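Topic: Cord box for the loft bed, keep or split up?

momemstead57
I've been emptying the drawer under our loft bed since December and most of the small stuff now lives in one shallow white box. Packets, bagged cords, my blue flowered drawstring pouch, all in two rows. I kind of love it? My husband thinks cords should never share a box with anything else. Opinions please!

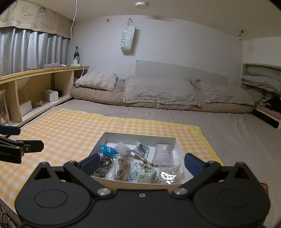 The box so far, up on the yellow gingham

gingham_senyo
Siding with your husband, sorry. Cords get their own box. I had a mixed one for 5 years and every time I wanted a charger I ended up dumping the whole thing on the bed.

Mareike K.
Disagree! They're all bagged already, so what's going to tangle? I'd leave it alone. Also that pouch is adorable, did you sew it?

momemstead57
My aunt did, she made 13 of them one winter and everybody got one (I got two, ha).

gingham_senyo
Bagged, sure, but clear bags slide all over each other. Stand them up on edge like files and I'll take half of it back.

oldtapedeck39
I'd worry more about the box. Cardboard that shallow goes soft at the corners if you pull it in and out a lot. I switched to a tin.

Mareike K.
Tins rattle. In a loft bed. At 2 am. No thanks

momemstead57
Ok, trying the on-edge thing tonight, and the crumpled white plastic one is getting a proper bag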